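Print this chapter | E-mail this chapter
Reading time: 3 minutes

Chapter 2
Cloth in a Heap: Sorting, Shaking Out and Folding

Most of us learned to fold by standing beside somebody bigger, holding two corners of a sheet and walking toward them when we were told to. It's a lovely way to learn (and I still think of it every time I bring in the washing), but it does leave gaps. You may fold a tea towel beautifully and still have no idea where to begin with a big pile of cloth that has been tipped out on a table, all one colour, with its corners tucked away somewhere in the middle.

So this chapter begins with the pile. In Chapter 1 we looked at fibres, and at why a cotton drill behaves so differently from a soft knit, and you'll want to keep your notes from that handy, as the weight of a cloth has a great deal to do with how it lands and how it creases. If you skipped the burn chart, never mind, we won't need it until the chapter on labels.

Try to work somewhere with good light. Dark and muted colours, your olives and navies and charcoals, are much harder to read than white sheets, because a fold and a shadow can look very nearly the same. I've spent longer than I'd like to admit chasing an edge across a green cloth only to find it was a crease!

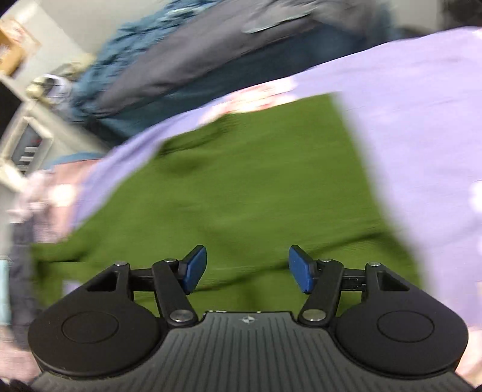

Figure 2.1 Olive-green fabric, with darker creases and shadows across it.

When you meet a heap like this at your own bench, start with your hands flat and feel for thickness before you lift anything. A hem is firmer than the cloth around it, and once you have a hem between your fingers you can run along it, slowly, until it turns a corner. Hold that corner, keep following the hem to the next one, and then lift both together and let the rest hang. Gravity will do a surprising amount of the tidying for you, bless it.

The linen room at Costudport, where I trained, kept a tally on the wall, and in our busiest month it read 2,635 pieces, of which 1,794 were plain flat cloths with four corners and nothing fancy about them. I mention it so you'll be patient with the early exercises. Flat work is the bulk of the work, and it's worth doing neatly before you go anywhere near a fitted sheet.

By the end of the chapter you should be able to find a corner by touch, shake out a large cloth without dragging it on the floor, and choose between a half fold and a third fold to suit your shelf. There are 18 practice pieces, and you'll need a clear table and a basket. Begin with the smallest cloth you own.

Contact Warraich Textbooks | Copyright Warraich | Back to top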